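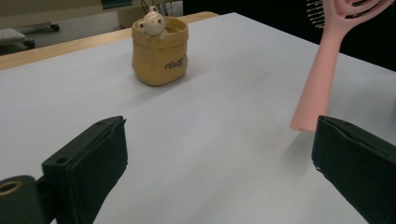

Keeping a hairbrush in a pot, any tips?

Soudabeh Najafi
I have one of those little mustard yellow pots made to look like a scrunched-up paper bag, and I'd love to use it on my white dressing table for my pink vented brush (the looped sort, with a long curved handle). It's only a small pot, though, and I'm worried the whole lot will go over the first time I reach for my tea. Does the brush go in handle down or bristles down? And would you put anything in the bottom? I do have a soft spot for this pot, so please don't tell me to buy a drawer organiser!

Ninlow
Handle down, always. Bristles get bent if they're squashed into the bottom.

Mykhailiuk
What a cheerful idea! I've kept my brushes in a pot for years and the thing that made all the difference was weight. I put 2 handfuls of aquarium gravel in a little cloth bag, tied it up and popped it in the bottom, and the handle just nestles down into it. Do stand it well back from the edge, near the wall if you can, and give the brush a wash and a proper dry first or you'll get fluff all over the gravel (ask me how I know). If it still leans, your brush is simply too long for the pot, so I'd lay it down alongside and keep hair ties in the pot instead.

Dresanar
Mine tips over even with stones in. I use a mug now.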